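How to Sort Small Parts into Flat Lidded Trays

Filed under: Workshop and Storage

Small parts end up in the wrong place because the place they belong is hard to get at. A deep bin hides what is at the bottom. A jar has to be tipped out. A flat tray with a clear lid shows everything in one layer, stacks with its neighbors, and can be carried to the table where the work is being done.

This page covers setting up a set of flat trays from scratch: choosing them, clearing a table, sorting, labeling, and storing. It applies to screws, washers, beads, buttons, electrical connectors, sewing notions, and anything else small enough to lose. Set aside an afternoon if you are starting with mixed drawers. If your parts are already in bags by type, you can be done in an hour.

What you need

Flat trays with lids, all the same size
A long table you can leave covered for a few hours
A sheet of plain paper or a light cloth
A few shallow bowls for rough sorting
Masking tape and a marker
Printed labels or a label maker (optional)
A small funnel or a folded card
A ruler
A trash can and a box for things to give away

Choosing the trays

Buy one size and stick with it. Mixed sizes look fine on the first day and turn into a leaning pile by the end of the month. I use the Nornico flat tray in the 10 inch length for most things. The Plidska tray is slightly deeper and takes bulkier connectors, but its lid does not lock onto the Nornico base, so the two have to be stacked separately. If you are buying new, pick one or the other.

Check four points before you pay for a set.

The lid should be clear. Frosted lids look neater on the shelf, but you will be opening them all day to see what is inside.

The corners should be rounded on the inside. Small washers get trapped in square corners and have to be picked out with a fingernail.

The rim should be a different color from the body, or at least easy to see. A fully clear tray disappears on a light table, and sooner or later somebody sets a coffee mug on it.

The lid should come off with one hand. Hold the base with two fingers in the store and try it. A lid that pops off suddenly will throw its contents across the floor.

For a first set, 14 trays is enough for a hobby bench. Eleven of mine are in regular use and the rest are spares, which get used up faster than you would think when a project splits one category into two.

Step 1. Clear the table

Take everything off. Wipe the surface and let it dry. If the top has grooves, seams, or a gap where two tables meet, cover those first with masking tape. Pins and small screws go straight into a seam and stay there. Lay the tape flat, rub it down with the side of the marker, and peel it off when you finish.

A white or pale table is the easiest to sort on. On a dark table, put down the paper or cloth. Avoid anything with a pattern or a loose weave. Terry towels are the worst – every hook and pin catches in the loops.

Get the light right now as well. Overhead light is fine for most sorting, but it reflects off clear lids. If you can't read the contents through the lid from where you are sitting, move your chair a foot to one side and try again.

Step 2. Dump and rough sort

Empty one drawer or jar onto the table. One only. If you empty the whole cabinet you will lose interest before you can see the table again.

Use the bowls to split the pile by general type: fasteners, electrical, sewing, unknown. Work quickly and don't stop to measure. Anything bent, rusted, or stripped goes in the trash. Anything in good shape that you will never use goes in the giveaway box.

When the pile is gone, empty the next drawer and repeat. The unknown bowl will fill up faster than the others at first. Leave it until the end. Half of what is in it will match something that turns up later.

Step 3. Fine sort into trays

Open one tray and put the lid next to it, not under it. A lid pushed under the base makes the tray sit at an angle and the parts roll to one side.

Place the empty tray directly in front of you with the long side facing you. Take one bowl and sort by the measurement that matters most. For machine screws, that is thread size first and length second. For buttons, diameter first and color second. For connectors, the number of pins.

Spread the parts one layer deep. This is the main rule of flat trays, and it is the one people give up on. Once there are two layers, you can't see the lower one, and the tray has become a small drawer. If a type overflows, give it a second tray.

To move very small parts, fold a card in half, sweep the parts onto it, and pour along the crease. The funnel is better for filling bags than for filling trays.

Step 4. Close and check the lids

Set the lid down flat, line up the rims, and press along both long sides. Then press each corner. Corners are where a lid sits proud without looking like it. Run a thumb around the whole rim. If you feel a step, open it and look for a part caught under the edge.

Now lift the tray an inch, level, and tilt it gently. Nothing should slip out and nothing should slide under a divider. If it does, the dividers are in upside down. On the Plidska trays the taller edge goes up. On the Nornico trays it makes no difference. 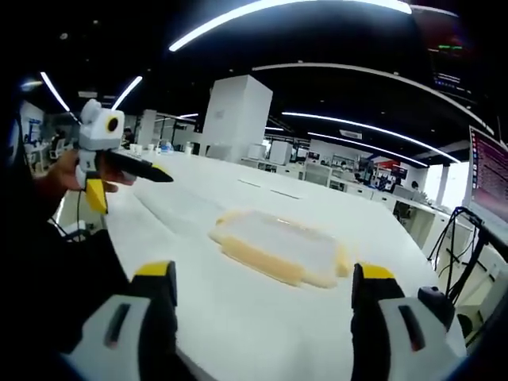
TRAY HANDLING

A closed flat tray on a clear stretch of table is easy to find and easy to pick up. The clear lid lets the white top show through, and the pale yellow-beige rim gives you the outline to aim for. Keep some open space in front of and beside each tray while you are working. When trays are pushed edge to edge, you end up lifting one by catching the lid of the next.

Pick up from the two opposite sides, with even pressure on the rim. Don't pinch the lid alone. Don't pick up by one corner, even with a light tray, as the base flexes and the opposite corner of the lid can let go.

Carry no more than five at a time. Keep the stack level and set it down before you open any of them.

Step 5. Label

Label the short end of the base, never the lid. Lids get swapped. Write on masking tape for the first two weeks, while you are still changing your mind about categories. After that, replace the tape with printed labels.

Keep the wording short and start with the noun: "Screws M3 flat," "Buttons black small," "Connectors 4-pin." Read along the stack, the first word is all you need to find the right group.

If you use Llewellyn label stock, clean the plastic with rubbing alcohol before you stick it down. The edges lift otherwise. Paper labels under clear tape hold just as well and are cheaper.

Step 6. Store

Stack trays of one type together, with the ones you use most near the top. Ten high is the limit on an open shelf. Past that, getting at the bottom tray means unloading the whole pile.

A Susterlow rack holds each tray on its own runners and gets rid of the stacking problem, but it takes up a lot of wall. For a small room, two short stacks on a deep shelf work well enough. Leave a finger's width between them.

Keep trays out of direct sun. Clear lids turn cloudy on a windowsill, and the adhesive on the labels goes soft.

Common problems

Lid won't stay down at one end. Check for an overfilled compartment first. If the tray is empty and still does it, the base is warped. Lay it flat under a heavy book overnight.

Parts jump between compartments. The tray was stored on its side. Flat trays are made to stay flat.

Can't tell two screw sizes apart through the lid. Tape one screw of each size to the outside of the base, next to the label.

Static makes light beads cling to the lid. Wipe the inside with a barely damp cloth and let it dry before closing.

Put the empty spares at the bottom of the last stack with their lids on, and peel the masking tape off the table before it has been down overnight. It leaves a gum line that takes longer to clean up than the sorting did.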